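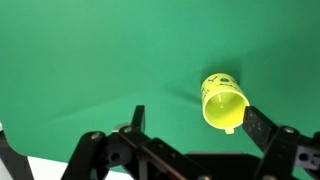 Yellow cup on its side, green sheet.

Notes > Town > Pretorius Yard

December 27, 2020
By Dumisani Nel

I have now read the whole of the planning statement for Pretorius Yard, including the appendices, and I would like those two evenings back.

If you don't live round our way, the Yard is the old bus depot behind the station. It has been shut since before we moved here. Garko bought it and wants to put up 200 flats, a row of shops and something called a "living street", with a public garden on the deck over the car park. Every drawing shows that garden from above in high summer. There are birches. There is a woman with a cello. I have lived in this town a long while and have yet to meet the cello.

I'm not against building there. It's a depot with a leaking roof and a fence that people throw mattresses over, and my daughter's generation need somewhere to live. What bothers me is the garden, and the amount of work the garden is being asked to do. It makes up for the height. It makes up for the lost plane trees on Station Road. It soaks up the rain, cools the flats, brings in the bees and gives everybody "a new green heart". That's a lot to ask of a bit of soil on top of a car park.

So I went looking for how deep the soil would be. The main document doesn't say. The summary leaflet that came through the door certainly doesn't say. It's in a table in the drainage appendix, where the planting build-up is given as 40 centimetres over most of the deck, with deeper boxes "where structure permits". Nowhere could I find a plan showing where structure does permit. You can grow grasses in that, and sedum, and some quite nice low shrubs if you water them. I'm no engineer, but I've grown things in tubs, and I wouldn't try to grow the birches in the picture.

I put this to the man from Ernel, the landscape people, at the online meeting in September. He was perfectly pleasant. He said the images were "indicative". I asked what they indicated and we moved on to cycle storage.

Then there's the word "public". The garden will be open to the public, says page one. Further in, it will be open during hours to be agreed with the management company. Further in still, the lifts and the one wide stair are inside the residents' gate line, and the other way up is a narrow stair next to the bin store. I may be reading the drawing wrongly. I've asked the planning office twice and been sent a link to the same drawing.

Keabetswe Moodley, who used to design hospital courtyards and knows far more about all this than I do, thinks I'm being too hard on them. Her view is that a thin roof garden is still better than a bare roof, that it does hold back some rain, and that the council can write the soil depth and the opening hours into the conditions if enough people ask. She's probably right on the first two. On the third I'd point to the Zoseck building by the ring road, which had a green wall in its drawings, a green wall in its permission, and for the last few winters has had a set of wires with some brown stuff on them. Conditions are only as good as the person who goes back to check, and I'd be interested to know who that is.

What I would like, before anyone votes on it:

A planting plan with depths marked on it, in the main document.

A named body that pays for the watering and replanting after the first two years, which is when the contractor's duty runs out.

Opening hours in writing, and a lift that a person with a pushchair can get to from the street.

The plane trees on Station Road looked at again. They are already there and already big, and the case for felling them takes up one paragraph and relies on a crane that could, as far as I can see, stand on the other side.

The application number is 3826 if you want to look it up on the council's site. Search by number, because searching by "Pretorius" brings up every loft conversion in Pretorius Road. Comments can be made online or by letter. Garko's form letter of support, the one with the tick boxes, counts the same as something you write yourself, so you may as well write something yourself. I'm sending mine off once I've taken out the part about the cello.

Contact | © Dumisani Nel | Back to top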